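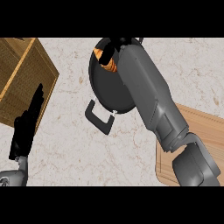
**Nurhan Taşdemir**

### Changes to high-altitude balloon bookings from Mullstead

Skandance has revised its passenger terms for the high-altitude balloon flights out of Mullstead. The new terms apply to all bookings confirmed from January 2022. Bookings paid in full before then stay on the old terms unless the passenger asks to move across.

The flight ceiling is unchanged at 22 kilometres. Each capsule carries six passengers and two crew. The weight limit is now set for the whole capsule and no longer for each person, so the operator will ask for a declared weight at booking and will weigh everyone again at check-in. A passenger whose weight differs from the declared figure by more than the stated margin may be moved to a later flight without charge.

Launch windows depend on surface wind. Under the old terms a cancelled launch gave the passenger a refund or one new date. Passengers may now hold a place on the standby list through two further windows before choosing a refund. Hotel costs during standby are not covered – check that your own travel policy includes delay before departure, as many exclude it for flights of this type.

Medical forms must be signed by a doctor and sent to Akmont, which handles clearance for Skandance. Forms sent straight to the launch site will be returned. Passengers with a recent ear or sinus operation need a second form.

The reservation deposit is £247 and is held by the booking agent until clearance is given. It is refunded in full if clearance is refused.

Josué Meireles has the full terms and can send a copy on request. Members already booked for the spring windows should reply to him with their booking reference and preferred standby dates.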